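The Grey One First
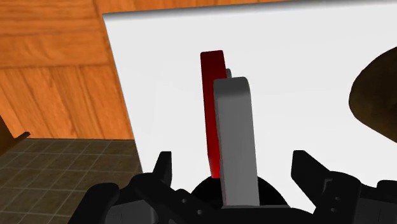

The red block and the grey, from behind the open gripper.

By September I had been at Niveck long enough to have my own mug and my own planner, and it was the planner that kept me up. It was called Fekamow, after a village somebody had once been rained on in, and its job was to decide which thing to pick up first. You would think that was the easy part of the business (I did, when I took it over), but I can tell you that a great deal of a person's life can go into the word "first".

The room we gave it to practise in was called Caldeira. It existed only in the simulator, and I had grown fond of it all the same, with its orange floorboards and the patch of small dark tiles that met them, and the big white tabletop laid over everything like a field after snow. I knew that room better than my own kitchen. I could have told you where the light fell.

The task that month was two blocks, a red one and a grey one, standing on end, the red partly hidden behind the grey. Fetch the red. Out of every 100 runs Fekamow managed it in 13, and in the rest it reached straight over the grey block as though it were made of air, knocked the pair of them flat, and reported with great confidence that the path had been clear.

I read the logs in the evenings with a blanket round my knees. The perception side was doing its work quite nicely, as far as I could see. It found the red, it found the grey, it drew its tidy outlines. Then it handed them over, and somewhere between one module and the next the grey block simply stopped mattering, the way a chair stops mattering once you have decided to cross the room in the dark.

It was run 259 that I sat up for. I had found the line by then, a filter I had written myself back in the spring, which threw away any obstacle sharing a boundary with the target. I had thought it was clever. I had even left a comment saying so, and I deleted the comment before I deleted the filter, if you want to know what sort of person I am.

At almost 2 in the morning I started it again. The fingers came in wide and stopped, and for a long moment nothing moved at all, and I remember leaning towards the screen as you might lean towards a child about to jump off a wall. In the corner the planner wrote its list. Move grey. Then red.

I said "oh, good girl" out loud, to a queue of two instructions, and the cat from downstairs looked up from my chair.

Then I put the kettle on and wrote to the people at Terkix, who were waiting for the build, that they could have it after lunch.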